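Subject: Re: [gustine-swap] Postage for the February boxes

Mine is nearly packed. It's going to Arsenault, so it has to be at the counter before 4 pm to make the truck. Two of the small things:

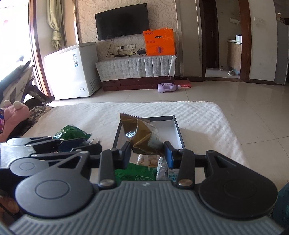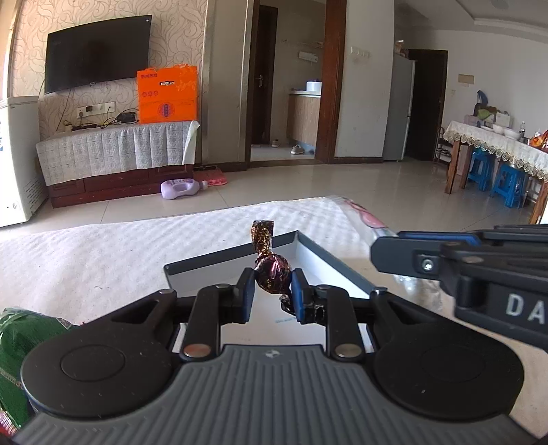 A snack packet and a wrapped candy.

On the postage question, the earlier message said:

> I took my box to the Olard counter and was charged for the
> large size. The list page says 20 ounces is the limit for
> small. Mine was under that. Has the rule changed?
> Also, do we still put the form inside the lid?

The weight limit is the same. What changed is that they now measure the box too. Length plus width plus height can't go over 57 inches for the cheap rate, and a long flat box gets there faster than you'd think. I was caught by this last year with a poster tube.

The form goes on the outside now, in a clear sleeve. Keep a copy. Jultent boxes still need the second form, and the customs line has to list food separately. "Gifts" got mine sent back.

If you're on the waiting list, you are number 71 or lower and should have a match by the end of the month. Please don't mail anything until you get the address from the list. Old addresses from last year are not good anymore.

I have spare sleeves if anyone near Gustine wants a few.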